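Cell notes, July: wrist camera setup on the Plarby simulation cell

The Plarby cell now runs the Trorari gripper model with a camera fixed to the wrist. Before any task scripts are loaded, the camera mount has to be checked against the fingers. A small error at the mount shows up as a miss at the fingertips.

Load the Alumska house file and start the arm from the parked pose. Open the gripper fully and leave the base where it is. Set the mount offset to 40 mm along the wrist axis, then step the tilt up to 34 degrees. Save after each change; the Pavliuk loader drops unsaved offsets when the room is reloaded.

Both fingertips should be in view, with a clear gap between them. A tilted horizon is normal in the parked pose and should not be corrected at the mount. Use a view with a plain surface behind at least one finger, so the finger outline is easy to pick out. Doors and openings may stay at the side of the view.
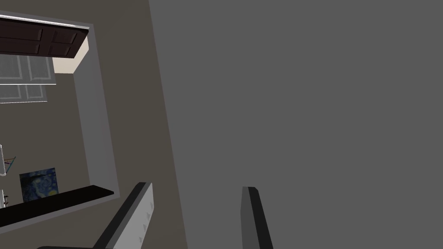

Finger check

Close the gripper in 2 steps and compare the tips at each stop. If one leads the other, reset the joint zero on that finger and repeat from fully open. Build 41 keeps the zero values in the gripper file, so copy that file before editing it.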